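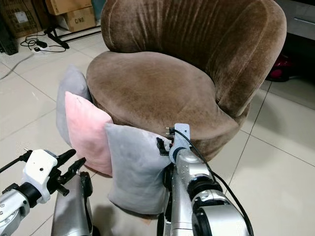 Section 4. Placing the chair and dressing it with pillows

These steps apply to the Ruvden tub chair and to the Dedine pillow set, sold separately. Assemble the chair as shown in Section 3 before you begin.

1. Choose a level spot. Leave at least 50 mm between the backrest and the wall so the fabric does not rub.

2. Lift the chair into place with two people, one on each side, holding it under the seat. Do not drag it, and do not lift it by the top of the backrest.

CAUTION: On ceramic tile or other smooth floors, check that all four glides are fitted before anyone sits down. Replacement glides are part no. 491.

3. Vacuum the seat and backrest with a soft brush attachment on low suction. Work from top to bottom.

4. Brush the velvet in one direction with a dry, clean hand or a soft clothes brush.

NOTE: Velvet looks lighter or darker depending on which way the pile lies. Creases in the backrest are common after shipping. Most relax with use – a garment steamer held well away from the fabric will help with the rest. Do not iron.

5. Take the pillows out of their bags and shake each one by the corners. Let them stand for a few hours if they were vacuum packed. You can lean them against the front of the chair in the meantime, provided the floor is clean and dry.

6. Close each zipper fully and tuck the pull into its pocket. An exposed pull can snag the seat fabric.

7. Set the pillows on the seat with the zipper side down. Start with a gray pillow against the backrest, then place the pink one in front and slightly to the side. The second gray pillow can go against either arm, or be left off if you want more room to sit.

CAUTION: Keep new pillows off light-colored upholstery for the first week. Some dye may transfer, mostly from the darker covers.

Covers: remove and wash separately, cold, on a gentle cycle. Spin at no more than 800 rpm. Dry flat. The chair fabric is not removable – see Section 6 for stains.

Spare covers in the Hyun colors fit the same inserts. Order under part no. 506 from Tirirar customer service.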